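May 5, 2018
Workshop notebook, sorting bench, Gametti building

Continued with the clearing of the small objects from the two cupboards. The plan is still the one we agreed: everything that is not a tool goes through the metal bin on the wooden table, and from there either to the Bonenico shelves, to the swap box, or to the garbage. I did the left cupboard and half of the right one.

The list now stands at 634 items. Of these, 207 have no label at all. I gave them temporary numbers with masking tape, but the tape does not hold well on the plush things and on anything with a round side, so please do not trust a missing number. Look at the list first.

Remarks on categories, because I changed my mind twice:

Cups. I keep all plastic and enamel cups together, also the ones with no handle. Colour goes in the third column. Please write "grey" and not "silver" when you are not sure, otherwise the search finds only the half of them.

Tape measures. They were in three different drawers. Those which do not retract go out. I tried each one to the first metre only, this is enough for our purpose.

Soft toys. Still without a good place. The Macaraeg box is too small and the lid is pressing them flat. Washing them in August was maybe not necessary, but they do smell better.

The bin itself I would like to keep in service for one more season.

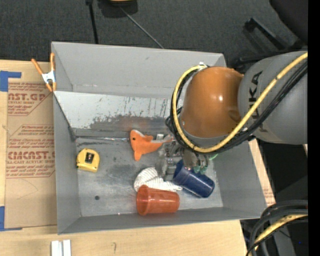 The scratches on the sloping panel do not disturb the work, and the bare floor is easy to wipe. What I do not like is the dark scuffed patch, it leaves a little grey on light fabric. I rubbed it with a dry cloth and then with the Stitanley cleaner, with no big difference. A new bin of the same size was quoted at 800 dollars, so I prefer to try a finer abrasive pad first.

To do:
- 40 more zip bags, the medium size
- second marker, the black one is finished
- right cupboard, the lower two shelves
- ask if the swap box can stay in the hallway over the weekend

Stopped at the shelf with the batteries. These I did not touch, they need their own container.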